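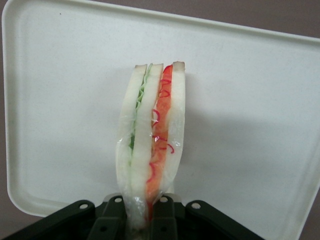
5.3 Recording a Demonstration by Hand Guiding

This section describes how to teach the Clundonar arm a pick-and-place task with wrapped food items. The operator moves the arm by hand while the controller records its position, the opening of the gripper, and the view from the wrist camera. For demonstrations given from the remote station, see Section 5.4. Sections 5.1 and 5.2 must be completed first.

Before You Begin

The following items are required:

- Clundonar arm with linkage gripper, mounted and calibrated
- Trulto controller, software release 6 or later
- Enabling switch, connected to port B
- White tray, secured to the work surface
- Wrapped sandwiches of the type to be handled in production

CAUTION: Keep fingers clear of the gripper linkages at all times. The arms of the gripper can close during hand guiding if the grip button is pressed by accident.

Starting a Session

1. Turn the controller key to TEACH. The status light changes to steady blue.

2. On the main screen, select Tasks, then New Demonstration. Enter a task name. Names may contain letters, numbers, and hyphens only.

3. Confirm that the wrist camera view is displayed and that both inner arms of the gripper can be seen in it. If the view is blurred, clean the lens cover with a dry cloth.

4. Place one wrapped sandwich on the tray. Vary the position and angle of the sandwich from one demonstration to the next.

Setting the Grip

5. Open the Grip tab and select the Soft Wrapped profile. The closing force setting is 400 by default. Do not exceed 700 with bread products.

6. Hold the enabling switch in its middle position and guide the open gripper to the sandwich by the handle on the wrist.

7. Press the grip button once. The gripper closes until the force setting is reached and then holds.

8. Check the grip in the camera view. The sandwich should stand upright between the two inner arms, near the center of the view, with the lower end held and the layers of bread and filling facing the camera. Some bunching of the plastic wrap just above the gripper is acceptable. Torn wrap is not.

NOTE: Clear wrap produces small highlights under overhead lighting. These do not affect the recording. If large areas of the wrap appear solid white, reduce the lighting and repeat Step 8.

9. Return the sandwich to the tray, press the grip button again to release it, and move the arm to the start position.

Recording

10. Press Record. A short tone sounds and the timer begins.

11. Guide the arm through the complete task: approach, grip, lift, transfer, and release. Move at a steady pace. Pause briefly before closing and before opening the gripper so that the controller can mark these points.

12. Keep your hands and sleeves out of the camera view. Hold the arm by the wrist handle only.

13. Press Stop after the gripper has opened and moved clear of the sandwich.

14. Select Keep or Discard. A demonstration should be discarded if the sandwich slipped, if the wrap tore, or if the arm struck the rim of the tray.

15. Repeat Steps 10 through 14 until the progress bar is full. Replace any sandwich that has lost its shape.

CAUTION: Releasing the enabling switch, or squeezing it fully, stops the arm immediately and ends the recording. The gripper remains closed. Support the item by hand before clearing the stop.

Reviewing and Saving

16. Select Review. Play back each demonstration and confirm that the grip and release markers appear at the correct points. Drag a marker to correct it.

17. Select Save to Library. The file is stored under the task name and may be opened in Dagdag for training.

Messages

E-123 Grip marker missing. The controller did not detect a pause before the gripper closed. Add the marker in Review or record the demonstration again.

Camera view lost. Check the cable at the wrist connector. Restart the session from Step 1.

Force limit reached. The gripper has met more resistance than the profile allows. Open the gripper, inspect the item, and confirm that the correct profile is selected.

Section revised Tuesday, October 28, 2025. Approved by Njål Brekke, Technical Documentation, Skarnidum.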